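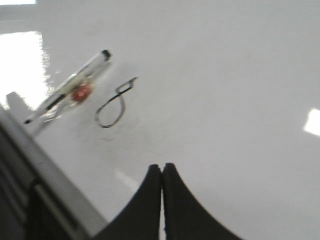
23/02/2021

Whiteboard day. Kenta had the arm going before I got in, so I made coffee and caught up on his notes. He has been at the board job for three weeks and still calls it a chore, the same way he does the dishes job and the shelf job. I suppose it is one. At Mirmont somebody does it every evening and it's over before they've thought about it.

Rin asked at lunch whether a shop could buy one of these and stop worrying about the small stuff. I said no. She asked when, and I said ask me in April, and she wrote that down.

What makes the board hard is the shine. To me the lamps in the surface are lamps. To the arm they're bright shapes that move whenever it moves. Then there are the old smudges, and I'm not sure I could say myself how gray a patch has to be before it counts as dirty. 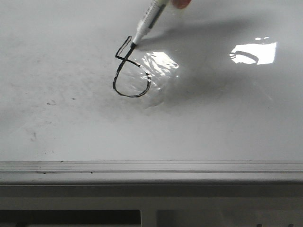 ## Afternoon

Chia-hao wants 1000 runs before anyone writes a summary. We have almost 600. I think we could say something useful now, but he's the one who has to stand behind the number.

Talked with him about what "done" means. A person looks at the black loop and knows it's ink. A person also knows a marker isn't something you rub at, and that it needs a cap. We never told the arm any of that – we only ever gave it the board.
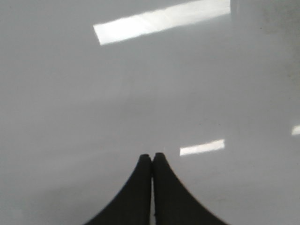
*Gripper over the bare part, nothing held.*

Wing-yan stopped by and watched for 20 minutes. Her view is that household machines will come one job at a time, and the dull flat jobs will be first. Floors went that way. I said floors don't reflect the ceiling as badly, and she said mine must be dirty. Fair.
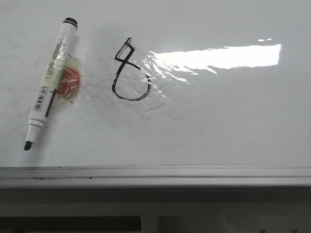

She also thinks we are too fond of the hand. A wide pad on a rail would do a board faster, and it would be cheap. True, but it couldn't pick up a marker, and then you'd need a person for the marker. I went back and forth on this the whole drive home and didn't settle it.

Tomorrow: ask Kenta about dimming the lights for one batch. Send Rin the dishes notes. Buy coffee filters.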